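ok moving house thread because I have learned things and my group chat has muted me

first. get the removalist quote in writing. Tomić said one price on the phone and then it was $873 with the "stairs component". there are stairs at one end. I told them there were stairs. I led with the stairs

went with Stavros Delić and his ute instead. petrol, a carton and a parma at the pub. still way ahead

second. bond. go and read your original condition report BEFORE you start scrubbing. I spent a whole arvo on an oven shelf that was listed as stained when we moved in. it's right there on page one. "oven shelf: stained." that was my arvo

third, the agent. Silmont Realty wanted a $135 "key administration charge". asked which part of the lease that was in. radio silence, then a new email with the charge gone and no mention of it. always ask which part of the lease

(not every agent is like this. the new one rang me back the same day and I nearly cried)

fourth: book your hard rubbish pickup early. ours had a wait and now there's a mattress living in Doina's carport. sorry Doina. it's coming I promise

people keep asking so yes the internet took 11 days. hotspotting off your phone is fine until someone upstairs wants to watch the footy

fifth. furniture. measure the doorway, then measure the hallway, then measure the bend in the hallway. the couch did not do the bend. couch now lives with Eamon Gilmartin who has a roller door and no bends

so for a while it's stools. small, light, go anywhere, double as a bedside table, double as a place to put the kettle
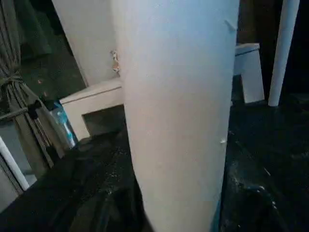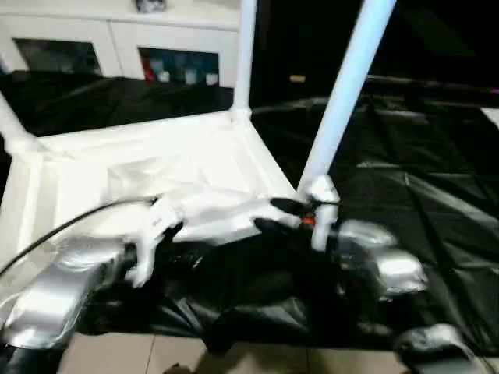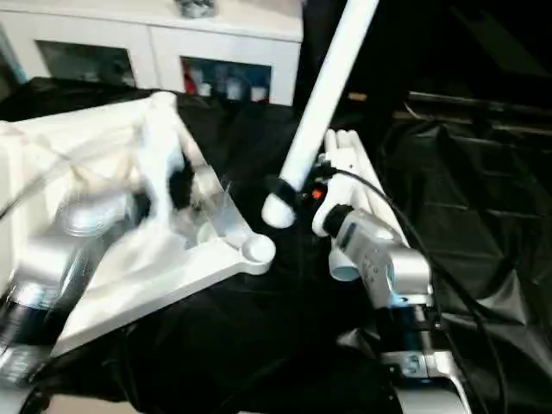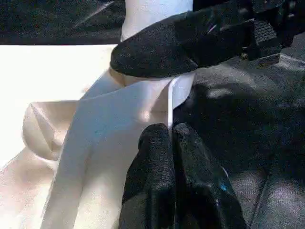 sixth!! label boxes by ROOM and by how soon you want it. I wrote "misc" on way too many. the can opener was in misc. the sheets were in misc. slept under a beach towel the first night

also write it on the side not the top. you stack them. you can't see the top. I'm 34 and only just worked this out

seventh, redirect your mail. do it the week before. I did it the week after and my rego reminder went to the old place, where Prasert Ongart (new tenant, absolute legend) held onto it and texted me. bought him a banana bread

while I'm here, check the hot water. ours is a tiny electric tank and it does 7 minutes. one person washes hair, everyone else has regrets. ask at the inspection!! turn the tap on!! they let you

someone in replies asked about moving a fridge. upright if you possibly can, and let it stand for a bit before you switch it on. check the manual, I am not a fridge guy. Senad is a fridge guy, ask Senad

ok and the neighbours thing. knock and say hi in the first week. I know. I hate it too. but I did it and now the lady downstairs signs for my parcels and has told me which bin night is which, because the council website has it wrong for our side of the street

things I'd pay for again: end of lease carpet steam. decent packing tape, the kind that rips clean. a big tub of wall filler, the good stuff

things I woudn't: the wardrobe boxes. clothes on hangers in a garbage bag with a hole poked in the bottom does the same job and costs you nothing

oh and take photos of everything at the old place after you clean. inside of the oven, window tracks, behind the toilet. I did a video too, walked through saying the name of each room out loud like a real estate ad. felt ridiculous. sent it to the agent the same arvo

bond update: they've come back asking about a "mark on the skirting, bedroom 2". it's in the condition report. page three. with a photo. I have replied with the page and the photo and I was very polite

Stavros says I should have been less polite. Stavros also reversed over a wheelie bin so we're taking his advice on a case by case basis

questions for anyone in a top floor flat: how are you keeping it cool? west facing, no aircon, and the bedroom's an oven by 4pm. have seen people put reflective stuff on the windows, does the agent chuck a fit about that? or is it just blinds and a fan and suffering

will add the bond result here when it lands. going to find the box with the fan in it. pretty sure it's in misc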